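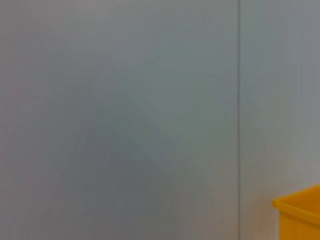 OK so color. Start with the question: what color is a shadow? Wait for hands. Most people say black or gray, fine, let them. Then go to the wall. Plain wall, no pattern, no marks, one big blue-gray panel, and still it's lighter and a bit warmer up top, a faint pinkish beige at the top left corner, then cooler and greener as you come down toward the middle. Ask them to name the color of the dark patch low down. Give it ten seconds, don't fill the silence. Then on to the kitchen story.

Kitchen story. Keep short! Bought three cans of the same gray, same batch, painted one wall in the morning and the one opposite after supper. Next day my wife asked why I'd used two colors. I had not. Window wall went lilac, other one went the color of putty. Repainted both. Same thing happend again, obviously.

Point: paint doesn't have a color by itself. Paint plus light plus whatever is across the room. Say it slow, it's the main thing of the talk.

Next: the chip problem.
- Chip is two inches wide. Wall is ten feet.
- You look at it flat on a counter, under store lights. Wall stands up.
- White border around the chip makes everything look darker than it is. Cut the border off. (hold up the scissors)
- Grays are worst. Every gray leans somewhere, blue or green or pink or brown, and you can't see which until there's a lot of it.

Trick from Clive Bramwell, he taught me most of what I know on this: lay the gray chip on plain printer paper, then on a brown paper bag. Lean shows up right away. Do it live if the desk lamp works. If not, pass the chips round and keep talking.

The Eskola house. This is the long one, watch the clock. North-facing front room, one tall window, owner wanted "a calm gray." We put up 23 sample boards over a winter, moved them wall to wall, wrote down what people called each one at breakfast, at lunch and with the lamps on. 417 notes by the time we packed it in. Same board got called sage, steel, dishwater and "kind of purple." Dishwater gets a laugh usually. Pause.

What came out of it:
North light pushes gray toward blue. So start warmer than you think.
Lamps pull it back the other way, and warm bulbs can turn a greenish gray plain muddy.
Floor matters way more than I figured. Red rug, pink wall. Took the rug up and the owner liked the board she'd thrown out in week one.
People's words got meaner as it got darker out. No idea why, don't pretend to know.

Kalevi Sjöberg bit. He did the boards with me. Wouldn't let anyone say the color name before looking, he kept the names taped over on the back. Good rule, tell them to steal it. If you hear "Misty Harbor" first you see a harbor.

Brightness, quick, don't get lost in it. Bulb packs give a number. The warm ones are low, the cool ones are high, backwards from what you'd expect. Somebody always asks about LEDs. Answer: check the bulbs you'll really live with, and buy them BEFORE the paint.

Money slide, skip if running late. Owner spent 3060 on the room all told, over 1000 of it on paint that got covered up again. Sample boards would have been lunch money.

How to test, read these out:
1. Big board, two feet at least, two coats.
2. Stand it up, don't lay it flat.
3. Move it. Corner, beside the window, far wall.
4. Look morning, mid day and night. Take a day off in between if you can stand it.
5. Keep the old wall color out of sight, hang a white sheet behind if you have to.

Don't do the little patches straight on the wall. Six patches in a row, each one changes the one next to it, and then you've got ridges under the finish coat.

Back to the shadow question. Ask again, see if the answers moved. Somebody will say blue. Somebody said "wet slate" last time and that was better than anything I had. The shade on a gray wall is still that wall, only with less light and differnt light on it.

Questions. Likely ones: ceilings (go lighter than the chip says), trim (decide last), black front doors (yes, but they fade on the south side). If they ask about white, say that's a whole other hour.

Handout's on the back table. Get the scissors back.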